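About Dobre

Dobre supplies bench scale calibration and small weighing repairs to bakeries, pharmacies, feed stores and school laboratories.

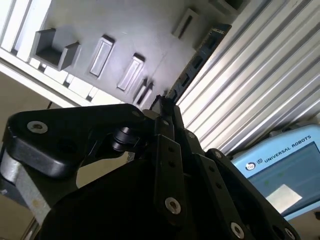 The business was started by Veronika Takács and Jacinto Bañuelos, who had worked together in the service department of a scale dealer. When the dealer stopped taking instruments under 30 kg capacity, the two of them bought the remaining test weights, two marble tables and a box of spare flexures, and rented a ground-floor unit with a concrete slab. The slab was the main reason for choosing the unit. A suspended floor moves when a person walks past, and a balance reading to 0.1 mg will show it.

We currently hold service agreements with 130 customers. The majority are food businesses whose scales are used for trade and must stay within the tolerance for their class. The remainder are laboratories and compounding pharmacies, where the concern is usually repeatability at the low end of the range.

What we do

Routine calibration is done either at our unit or at the customer's site. Balances reading to 1 mg or finer should be calibrated where they are used, as moving them changes the result. Counter scales and portion scales can be dropped off. Each instrument is tested for repeatability, eccentricity and linearity, as found and again as left, and both sets of readings go on the certificate. If an instrument is within tolerance as found, we do not adjust it unless the customer asks.

Repairs cover load cells, displays, keypads, level feet, power supplies and pan supports. We do not repair truck scales, crane scales or anything rated for a hazardous area. Older mechanical balances are accepted after a phone call. Jacinto still does the knife edges himself, and the wait for that work is long — plan on a full season.

Loan scales are available to agreement customers during a repair. The loan unit is a Flalto bench scale with a capacity of 15 kg, delivered with its own certificate.

How we work

Our reference weights are stored in the weighing room, which is held at 20 °C with the door closed. Working sets are compared with the reference set every February and after any drop, however small. Instruments brought in from outside stay powered on in the room overnight before testing. Customers sometimes ask us to skip this step on a cold morning, and we decline.

Records are kept in Dirka, a database written for us by Nicanor Arriaga. It stores the serial number, the location, the environmental conditions and every reading back to the first visit. Drift can then be plotted by instrument, and the calibration interval can be lengthened or shortened on evidence. Some of our pharmacy balances have gone from a six-month interval to twelve. A few deli scales went the other way, mostly the ones standing next to a slicer.

Staff

Veronika Takács — laboratory work, certificates, uncertainty budgets.
Jacinto Bañuelos — mechanical balances and load cell repair.
Halima Adeyemi — site visits, scheduling, trade scale inspections.
Hậu Quan — electronics, displays, loan units.
Nicanor Arriaga — records and software, part time.

Training

Halima runs a short class on daily checks for customers' own staff. It covers leveling, warm-up time, use of a check weight, cleaning around the pan, and what to write in the log. Class size is limited to 3 people per scale. The check weight used is 200 g for portion scales; laboratories should bring the weight they use in their own procedure. Fingerprints on the weight are discussed at some length.

Visits and deliveries

The unit is on the Gindby side of the industrial park, second door past the loading ramp. Drop-off is from 8:00 a.m. to 3:30 p.m. Please lock or remove the pan before transport, pack the power adapter with the instrument, and write the serial number on the outside of the box. Batteries should be taken out and left at home.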